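**Residuals**

A short story

27 shares · 4 comments

By Wednesday I had a number I wanted to tell everyone, and it was 301.

We had started in October with 3000 tries on the pair of arms we called Norus, and 783 of the first thousand were misses. The grippers came down beside things. They came down beside things with total confidence! My notebook from that month is mostly the word "left."

Eltevon paid for the arms and Pettigrew lent us the room, and neither one asked why I wanted to throw out the good tries. I wanted only the misses. My idea (I had it on the bus, I wrote it on my hand) was to train Tiltus on the gap between where an arm meant to go and where it went. Let it learn the error and subtract.

"So it studies its own bad days," my sister said on the phone.

"Yes!"

"I'd hate that."

Tiltus didn't hate it. The first night it ran, the misses dropped to 305 per thousand, and I walked the hall in my socks. Then we ran it again, new seed, everything else the same, and got 301. Four apart! I had been ready for the second run to fall to pieces, the way they do, and I kept scrolling for the place where it had.

I called my sister back at 11 at night.

"It held," I said.

"What did it hold?"

"No, the result held. But also something yellow."

She laughed so long that I heard her put the phone down. I went back in and started run three.

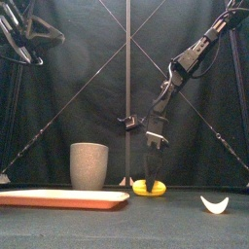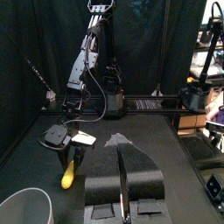
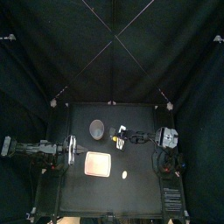 Robot arms at the work table, with something yellow in all three views.

Get new stories by email once a month. Unsubscribe any time.

Recent stories
The Ferry Clock
Salt for the Road
Eleven Kinds of Rain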